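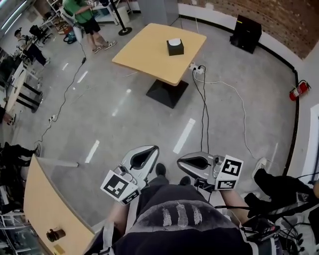 Search this site Search Menu

Field Service Technician, Intruder Alarm and Access Control Systems

Posted 6 Jul 2020
Reference: FST-22
Location: Stirnham, with travel throughout the service area

Altine designs, installs and maintains intruder alarm, access control and perimeter detection systems for commercial and public buildings. The company currently holds maintenance agreements for more than 900 protected sites. Applications are invited for the full-time, permanent position of Field Service Technician, based at the Stirnham service office.

Purpose of the position

The technician will carry out scheduled inspections and respond to fault calls on control panels, motion detectors, door contacts, keypads, card readers and outdoor detectors. The position reports to the Regional Service Supervisor and forms part of a team of nine technicians.

Duties

- Perform preventive maintenance visits according to the monthly schedule and complete the service record before leaving the site.
- Diagnose and repair faults in wired and wireless zones, including loop resistance faults, low supply voltage and loss of signaling to the monitoring station.
- Replace standby batteries and record the date of installation inside the panel enclosure.
- Program user codes, entry and exit delays and partition settings on the Brirneneo panel series.
- Assist with the replacement of older Falcão control units, a program of work that is expected to continue until November.
- Instruct customers in the correct use of the system following any change in programming.
- Take part in the on-call rota, one week in every seven.

Requirements

Applicants must have completed a recognized course in electronics, electrical installation or security systems, and must have at least two years of experience in the maintenance of low-voltage systems. A valid driver's license is required. Applicants must be able to work from ladders and in confined ceiling spaces.

Familiarity with IP networking is desirable. Training on the Brirneneo series will be provided during the first month of employment. Any offer of employment is subject to a background check and to any licensing required for work on alarm systems.

Terms of employment

The standard working week is 40 hours. Paid vacation is 22 days per year, in addition to public holidays. A service vehicle, hand tools, test meter and protective clothing are supplied. On-call duty and call-outs outside normal hours are paid separately, at the rates stated in the employment agreement.

How to apply

Applicants should submit a resume, a cover letter and copies of relevant certificates to the Altine personnel office, quoting the reference above. Applications that do not include certificates will not be considered. Interviews will be held at the Stirnham office and will include a short practical exercise in fault finding.

Filed under: Careers, Service and Maintenance, Intruder Alarms

This website uses cookies to improve your browsing experience. By continuing to use this site you accept our cookie policy. Accept Read more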